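Returns Counter Project: Progress Report to the Vasylenko Fund
Reporting period ending April
Submitted by the Wamari shared mailroom

Summary

The grant was for turning the back counter at Wamari into a place where tenants can send things back. Three months in, the counter exists and gets used. The backlog we described in the application, which had reached the stage of having its own geography, is down to one shelf. We are a little under budget and a little behind schedule, and the two facts are related, as explained under Spending.

What was done

The old sorting table went to the basement. The counter was cleared, cleaned and given over to returns, which meant finding new homes for the kettle, the lost umbrellas and a printer that had not printed since the previous lease. The kettle has since come back twice.

We settled on one procedure after trying four. A tenant brings the item with its original mailer if they still have it. Whoever is on the desk checks that the shipping label can be read, enters the code in the log, marks the parcel as a return and puts it on the outgoing shelf. The Brivero driver collects in the late afternoon. The three procedures we dropped all involved colored stickers, and we still have the stickers.

Numbers

Returns handled this period: 126
Sent back to the tenant for missing paperwork: 12
Lost: none
Found, having been lost before the project started: 4

The four found parcels were behind the radiator. Two belonged to tenants who have moved away, and we are writing to them. One contained a desk fan, which its owner had replaced with the same desk fan.

What has not gone well

The log. We asked for a line per parcel with the code, the date and the reason for return. The codes are good. The dates are mostly good. Under "reason" we have a large number of entries reading "no", and one reading "look at it". We have now cut the field down to a short list of choices, and the desk staff have agreed to circle one of them.

Sunday opening was promised in the application and has not happened. The building's heating is off that day and we could not ask people to stand there in gloves. We propose to try again in the warmer months.

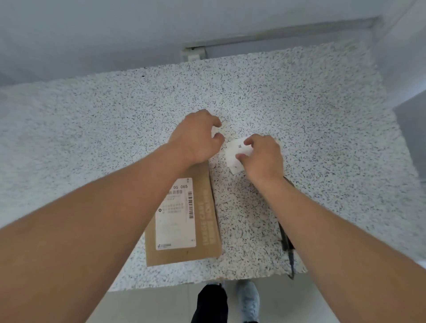

Marking the parcels took longer to sort out than anything else. The marker pens we started with smeared, and people wrote across the labels, which the carrier did not enjoy. A loose paper slip is now used alongside the label, so the code and barcode stay clear of handwriting. The slip carries the character 退, for a return, and it is about as much text as anyone wants to read at the end of a shift. On a parcel like D5 065, a flat brown cardboard mailer, the code the log needs is in bold near the top of the label. The slips do crumple, and we are looking at heavier paper – the cost is small enough that we will not trouble the Fund with it.

Spending

The shelf and the desk hours came in as planned. The scale from Areo has been ordered but not delivered, hence the underspend and the delay. Until it arrives, weights are taken on a kitchen scale that gives up on anything heavier than a pair of boots. We ask that the unspent equipment money be carried into the next period.

Next period

Install the scale. Finish the last shelf of the backlog. Open on Sunday if the building permits. Put up a notice telling tenants to keep their mailers until they are sure they like what was inside. We also intend to find a permanent place for the kettle.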